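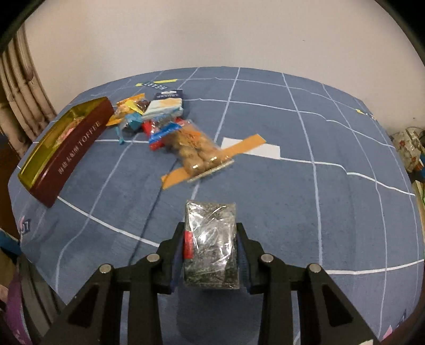 Nedomon Short Courses: Running a Small Snack Table
Handout 2, Packing and Portions
Notes by Soudabeh Daneshvar

Last time we did storage. Several of you asked whether it would get more exciting. It gets slightly more exciting.

Packet before box

Sort everything into two piles before you touch a box. Pile one is things sold in their own wrapping inside a larger box, like toffee. Pile two is things in a single packet that was never meant to be shared and will resist you. Dried and pressed foods often live in pile two, in clear film that shows you the contents and tells you very little about them. Read the label. If the label is in a language you don't read, ask someone who does, and write the answer on tape. Last September the Clollham group put out a packet by guesswork. It was soup stock.

The open box problem

A long candy box with the top open looks generous for the first ten minutes. After that people take from the middle, the ends stay full, and the whole thing looks as if it has been burgled by someone polite. Move the pieces inward every so often. Don't tip the box to do this. I have tipped the box.

Cloth

Plain or a quiet grid. A grid helps you line things up, and it also shows everyone when you haven't. Small packets may sit in a loose group, but stand the tall ones up and keep them off the edge. Shahla Babaei irons her cloths and would like it known that the rest of us can tell when we don't.

Crinkle

Clear film is loud and it glares. Under a bright ceiling light the front of a packet can turn into white streaks, and the person you're serving will pick it up, tilt it, squint, and put it back somewhere else. Turn it a little away from the light until you can read it from the customer's side. This means walking around to the customer's side. Yes, every time.

Portions

For the practice table in Room 404 we plan for 36 people at 2 pieces each. You will notice that this comes to 72 and that the order sheet says 122. The order sheet was drawn up after we watched the previous class eat.

For next session

Bring one boxed item and one film-wrapped packet, both unopened. Bring scissors. Teeth were used in the spring term and Shahla has asked me to mention it.
Reading: the Eneck booklet, first chapter, skipping the poem.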